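Vusport opens its Rovov cell to visitors and shares its upkeep routine

Vusport is delighted to invite customers, neighbours and the simply curious to see how it looks after Rovov, the robot cell where desktop computers are worked on with their side panels off.

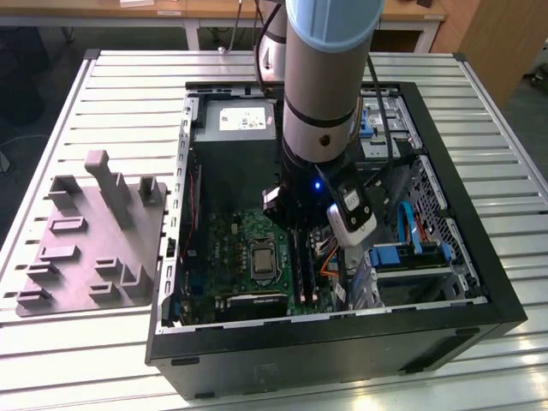
Yiğit Işık, who set up the cell, has put his routine into a 38-page guide, written with our good friends at Opoku – and a lovely, patient read it is. It begins with the fixture and its holders.
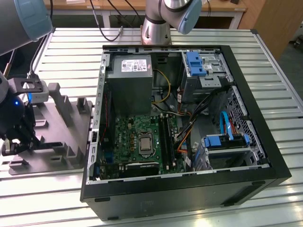 The Rovov cell with an open desktop tower and the fixture alongside

"I check the fingertips before anything else, and then the holders," says Yiğit.
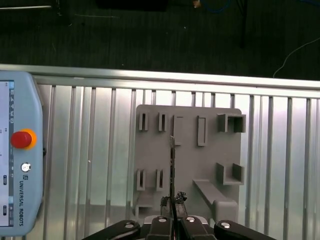
Visits are free, last 80 minutes and run throughout November. Please book at the Vusport front desk.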